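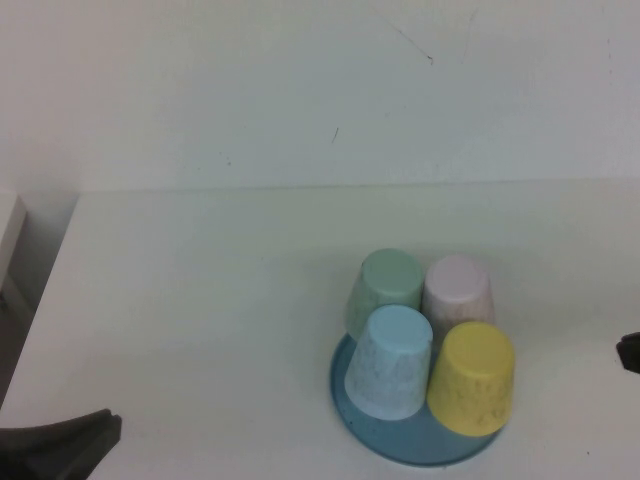

Where do you all let your plastic cups dry?
posted by flirken_mom

Okay, so our dishwasher quit in February and I've been washing the little plastic cups by hand ever since. I set them upside down on a round blue tray on the table and go about my day. My sister came over and told me that's gross, they need a rack with air under them. Is she right? I've done it this way forever and I kind of like how it looks, all those pastel colors together!

Zapata2000
Your sister is right, sorry. Rim down on a flat tray traps the water. Put a folded dish towel under them or tip each one a little.

rultby_kitchen
Disagree! I shake mine out hard, flip them on a plate, and they're fine by bedtime. Been doing it since my oldest was 2 and she's in college now. A towel just gets soggy and then you've got a smelly towel too.

Zapata2000
So change the towel, lol. I go through plenty of them, it's laundry either way.

plastonell415
Depends on the cup. The thin ones dry fast, but my old Plastonell set has a deep rim that holds water like crazy. I stand those right side up for the last hour.

flirken_mom
Right side up?? Then they get dust in them! We have a cat!

plastonell415
Fair, no cat here.

rultby_kitchen
Yeah, with a cat I'd stay upside down. Maybe get one of those mesh mats, mine's from Rultby and it goes right on top of the tray.

flirken_mom
Ooh, a mesh mat I could do. Going to look tonight, and I'm keeping the blue tray.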